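Watorgate Workshop Opens Hand-Held Gripper Build to Members

VALLUSBERG, 6/9/20. Watorgate, the shared workshop in Vallusberg, has finished the first stage of its Pillby project and is making the plans free to download. Pillby is a hand-held gripper that can be put together on a home workbench. A person carries it by hand, picks things up with it, and uses the same fingers that will later be fitted to a small robot arm.

The build was led by Catarina Morais, who joined Watorgate to repair sewing machines and now runs its small motors bench. Sobia Bukhari designed the fingers and wrote the assembly guide. The work took seven months and went through 11 versions of the finger joint. The total spent on parts, printing material and replacement tools was $3935, paid from member dues and a grant from Lodhi, a local hardware supplier.

"We wanted to find out what the fingers could hold before we spent money on an arm," Morais said. "If you carry the gripper yourself, you learn very quickly which parts are wrong. The first joint jammed every time you turned your wrist."

The plans include drawings for the housing, the deck and both fingers, a parts list, and a wiring sheet for the later motor version. The guide is written for people who have used a screwdriver and a soldering iron but have never built a robot. Bukhari tested it by handing it to members who had not been part of the project and rewriting each step where they stopped to ask for help.

"Step nine was bad," Bukhari said. "People put the spring in backward and then the fingers would not close evenly. I redrew it four times. The spring now has a notch beside it, and the drawing is printed at full size so you can lay the part on top."

Changes since the January version

Members who built the January version should note the following. The housing is deeper at the rear, so the old cover will not fit. The finger screws are now all the same length. The trigger cable runs under the deck instead of along the side, where it used to catch on sleeves. Pads from the January version can be reused after the mounting holes are opened up with a hand drill.

Three problems are still open. The trigger is stiff for people with small hands. The joint picks up grit and needs cleaning after use near the wood saws. Heavy objects with a smooth round surface still slip if they are picked up off center. Notes on each problem are included with the plans, and the team would like to hear from anyone who has tried a fix.

Build sessions

Watorgate will run a set of build sessions for people who would prefer to work with others nearby. There are 18 places. Each place covers the printed parts, screws, springs, pads and use of the benches. People who want to print their own parts at home may do so, but should bring them in before the first session to have the joint holes checked. Safety glasses are required at the drill press and are kept on the hook beside it.

No programming is needed for the hand-held version. Motor control will be covered in a second set of sessions once the arm mount is ready. The team has not set a date for that work. Morais said the mount needs a stiffer plate and at least one more round of load tests.

To reserve a place, call in at the front desk or write to the small motors bench through the contact form on the Watorgate site. Members may reserve for one guest. The download includes the source drawings, and other workshops are free to change them and pass them on. Watorgate asks only that the finger drawings keep Bukhari's name on them.

About Watorgate

Watorgate is a member-run workshop with benches for wood, metal, electronics and sewing. It is open to adults, and to younger makers who come with an adult.
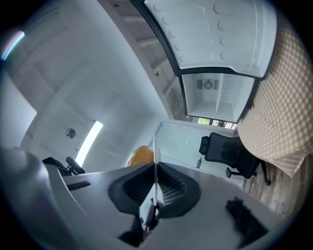 Pillby's finger pads are the part that builders will handle most, and the guide gives them their own section. The pads are a matched pair and should be fitted and adjusted together. With the fingers set in an open V, the ribbed area of each pad should sit inside its thick black rim, with no rib standing above the edge. Check both sides before tightening the screws. Spare pads are available at the small motors bench, and the pad drawing is on the last sheet of the plans.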